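Second arm now or wait? Budget thread

riltedley_shop
Finally got our hand budget approved for the fall, so I'm planning the next purchase and I'm way too excited!
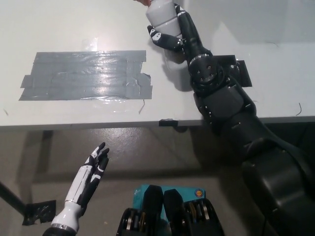
So far I've set aside 400 for spare fingertips and 200 for cables and tape. Is that silly?

mpostma
Not silly, but light on cables. We burned through 42 connectors by September.

hustirico
Disagree with Maarten - buy a spare wrist first. Cables you can get anywhere, a wrist takes weeks to ship.

mpostma
Only if you're lifting heavy stuff! For bottles and grasping work I'd stick with cables.

riltedley_shop
Bottles mostly, so cables it is. Might ask Allico for a wrist quote anyway - can't hurt, and I love reading parts lists.

hustirico
Post the quote when you get it please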